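Looking after our hand-held gripper, second part

In my last post I wrote how we unpacked the hand-held gripper and made the first recordings. Several people asked me what happens after that, in the ordinary weeks. So today I write about the care of the tool. It is not a glamorous subject, but I spend more time on it than on anything else in the Petchrat project.

First, the fingers. They are the part that touches the world, so they get dirty first. I wipe them every morning with a cloth that is only a little damp, and then I let them dry with the gripper half open. In the beginning I used a strong cleaner from the kitchen, and this was a mistake. The surface became slippery for two days and I had to throw away 68 recordings, in which the fingers slid along the thing they were supposed to hold.

Second, the screws on the plates. Opening and closing many times a day works on them slowly, and you do not notice until the plate starts to move. I check them with a small driver, by hand, never with the electric one. If a screw turns easily, I take it out, clean it, put a very small drop of thread glue and wait until the next morning. Please do not put more glue than that. My first bottle of it, which I bought from Bokach, is still almost full.

Third, the markers. There is one square marker on each plate, and the software reads the opening of the fingers from the distance between them. When a marker has a scratch or a shine on it, the number begins to jump. I had one week when the software said that the gripper was open 39 millimeters while it was fully closed, and I looked for the error in the code for a whole afternoon. The corner of the paper had lifted a little, that was all. Now I print new markers on matte paper each April and I keep spare ones in an envelope.

After any of this work the gripper must be calibrated again. I open it completely, close it completely, and do this slowly ten times. Then I look at the curve. It should be smooth, with two flat parts at the ends. If one of the ends is not flat, something is rubbing, and I go back to the screws.

The last check is always a door handle. I like handles for this because they forgive nothing – the fingers must pass on both sides of it, and if the zero position is wrong you feel it immediately in your hand. I go slowly toward the handle of the right door on the brown cabinet, with one finger on each side, and I stop before I close.
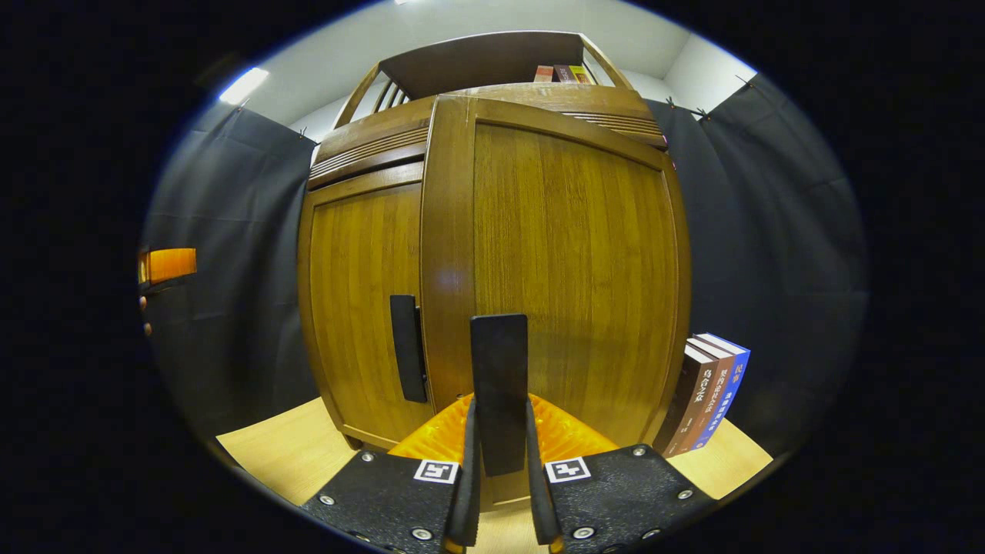
Ovuvstead wrote to me that ten slow cycles are too few after changing a marker, and that with fewer than thirty the closed position still moves a little the next day. I tried it with thirty and I have to agree, my curve was cleaner. It costs a few more minutes, so I will change my routine.

The notebook is also part of the care. For each repair I write the recording number where it happened. The newest entry is at number 849, a new screw on the left plate. Without this I could not know later which recordings were made before the repair and which after.

I still have not decided what to do with the Gustasine grease for the slide. One drop makes the movement very soft, but it collects dust, and then I have to clean everything again. For now the slide stays dry. If you have used a dry lubricant on such a tool for more than a few months, please write me how it went.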